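Home | Articles | Coasts and Harbors | Ships | Random Page | Log In

The Trolau Wreckers

The Trolau Wreckers were a loose bunch of coastal families who made their living, or a good part of it, from ships that came to grief on the Madero Shoals. I say "loose bunch" because I've seen them called a gang, a guild and even a navy (a navy!), and I don't think any of those words fit. They had no chief and no flag. What they had was a reef, a lot of rowboats and a very good idea of where the current would drop a barrel of lamp oil.

I grew up a short drive from Trolau and have been reading about these people since I was a kid, so please forgive me if I wander.

Origins

The village started out as a fishing camp on the north side of the bay. The soil is thin and salty, the well water isn't much better, and the herring only came in for part of the year. Ships, on the other hand, came all year round. Anyone sailing for the port at Belkadi had to pass between the shoals and the mainland, and the channel is narrow enough that a change in the wind could put a loaded merchantman on the rocks before the crew had time to shorten sail.

The old harbor ledger lists 279 wrecks on the shoals. I'd treat that number with some care, as the clerks seem to have entered a few of them twice under different spellings, and small fishing boats were sometimes written down and sometimes not. Even so, it's a lot of ships for one little stretch of water!

Did they use false lights?

This is what everybody wants to know. The story goes that the wreckers tied lanterns to the horns of cattle and walked them along the cliffs, so that a captain would take the bobbing light for a ship riding safely at anchor. It's a wonderful story and I believed it for years. The trouble is that I haven't found a single court paper that mentions it, and the village hardly had any cattle. The earliest version I know of comes from a travel book written long after the last of the wreckers had died, and the author got the name of the bay wrong too.

My own feeling is that the shoals did fine without any help.
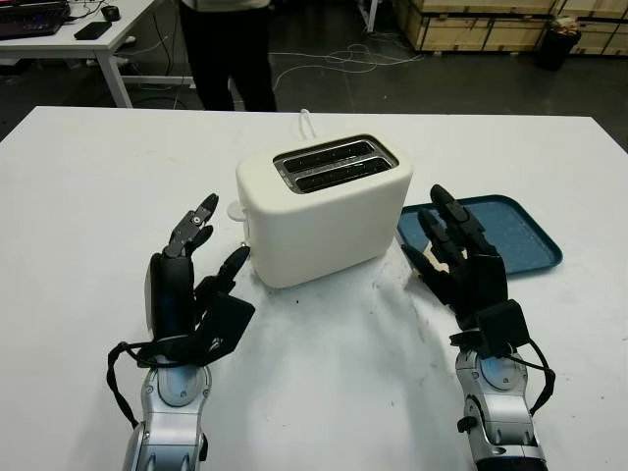
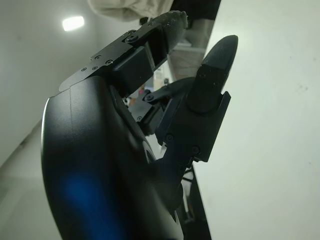 How the work was done

When a ship struck, whoever saw it first ran to the chapel and rang the bell, and the boats went out. By custom the first boat to touch the hull had first pick of the cargo, the second boat came next, and everybody else shared whatever floated. A boat that brought in a living sailor got an extra share, paid for by all the others, and I've always liked that rule. It didn't make them saints (there are some ugly stories about rings), but it does mean that a good many crews got ashore.

Cloth, rope, wine and timber were the usual haul. Iron was left for low tide. The goods were carried inland over a track called the Tutik, a steep, muddy path that ran behind the dunes and came out at the back of the Belkadi market, well away from the customs house. You can still walk most of it. Wear boots.

The trouble with Belkadi

Naturally the merchants of Belkadi were not thrilled to find their own wine for sale down the street. They complained to the governor, who sent 28 soldiers to Trolau with orders to search every house. They found 2 bolts of wet silk and a ship's clock. The rest had gone over the Tutik the night before, so somebody in the garrison must have talked.

After that the two sides came to an arrangement. The villagers would hand over salvaged cargo at a fixed rate, one part in three for the finders, and in return the soldiers would stay home. People grumbled on both ends, and plenty of barrels still took the muddy way round, but the deal held for a couple of generations.

Decline

What finished the wreckers was a lighthouse. It was lit in March, after years of arguing over who should pay for the oil, and the number of strandings dropped off almost at once. Some families went back to herring, others hired themselves out as pilots, and who knew the channel better? Quite a few of the pilot families in Belkadi still have Trolau surnames.

The chapel bell is still there, by the way, with a crack running up one side, and a lot of the older houses have ship's timbers for door frames. Look for the peg holes.

Last edited November 9, 2019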